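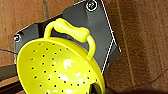 Fine, but would it still work in a kitchen with the lights off? Turunen put that to the Nultemport team during the review of the study released today, and the short reply was that the team doesn't know. Turunen asked for the answer to be printed in the announcement. It is printed here.

**Nultemport publishes wrist-camera grasping results, with limits stated**

August 23, 2021 - Nultemport today released the results of a study on whether a robot arm can pick a grasp point on thin plastic kitchenware using only a small camera at the wrist. The method, called Verix, uses no depth sensor and no fixed overhead view. It was tested over 3,578 grasp attempts on household items with rims, loops and holes.

Readers who follow this field have seen plenty of announcements that promise a robot cook by next year. This is not one of them. Verix does one small job: it looks at an object from close up, proposes a place to close the fingers, and gives a score for how sure it is. Everything that comes after the grasp is outside the study.

Glossy plastic is a known trouble spot. Bright reflections hide the surface, and drainage holes can confuse software that looks for edges. Verix was trained to give less weight to washed-out patches and more to the outline of a rim or handle.

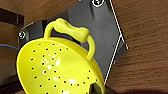
The team compared Verix with its own earlier method, Cluvitz, on the same set of items. Verix chose a usable grasp point more often on colanders and strainers. On plain bowls the two could not be told apart, and on clear containers both did badly. Nultemport is not offering a single success rate for the whole study, as the mix of items was chosen by the authors and a different mix would give a different number.

Some other points that buyers and reporters should weigh:

- All attempts took place at one site, under steady indoor light.
- The test set held 23 items. Several were close cousins of items used in training.
- Operators stopped 348 attempts by hand. These are counted as failures in the main tables.
- Only 2 gripper designs were tried, both with dark fingers that block part of the camera's view at close range.

The confidence score also needs work. Verix was too sure of itself on handles, where it often rated a poor grasp as highly as a good one - a fault the average figures tend to hide.

The full tables, including the stopped attempts, are available from Nultemport on request. Turunen's review is attached to the report without edits. A second round of tests, with changing light and items picked by an outside group, is planned for November. Nultemport has no product based on Verix and is not taking orders for one.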